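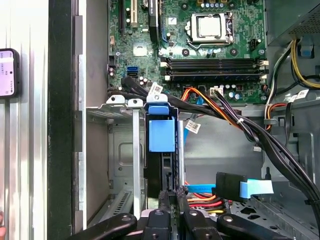 *4 min read*

# The Town That Fixes Old Computers

Plisumska has one main street, a rail stop, and a brick building that has been a repair shop of one kind or another since 1926. It started with sewing machines. Radios came next, then televisions, and for most of the past two decades the work has been desktop computers.

The shop is called Pintér, after the family that opened it. The family sold it long ago and the sign stayed. Four people work there now, and most of what they handle comes from schools and small offices that can't replace a room full of machines at once.

A typical job is dull. A computer comes in because it is slow or won't start. Someone takes the side panel off, blows out the dust, and checks the memory and the cables. If the board is sound, the machine usually goes back out with a different drive and a clean copy of the operating system. The shop charges a flat fee for this and hasn't raised it in three years.

Older desktops suit this kind of work. Memory comes out by hand, and the processor is held down by a lever. Many laptops sold today have their memory soldered in place, and the shop turns a good number of them away.

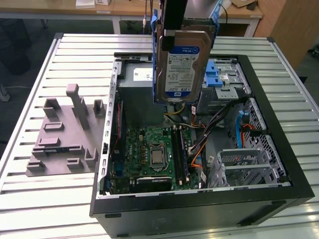

Drives are the part customers worry about most, and with reason. A dead power supply can be swapped in a few minutes, but family pictures and tax records can't be bought again. The shop asks every customer at the counter whether there is a backup. Nearly seven in 10 say no.

Parts are a bigger problem than labor. Pintér used to buy from Broritz, a wholesaler that stripped retired office machines and sold the pieces by the box. Broritz stopped taking small orders in January, and the shop now buys whole computers from Sekix, a recycler two towns over. That means paying for cases and boards it may never use. The back room is full of them, stacked by model, with masking tape labels on the front.

Some of those machines get rebuilt and sold. They are plain office boxes, good enough for email and homework, and they come with a 90-day warranty. Parents buy most of them, and the rest go to the library, which keeps a row by the front windows.

Sewing machines still come in too, a few each month. The shop takes them, and the old wall cabinet still has drawers marked for bobbins and belts. Pickup is at the side door after five.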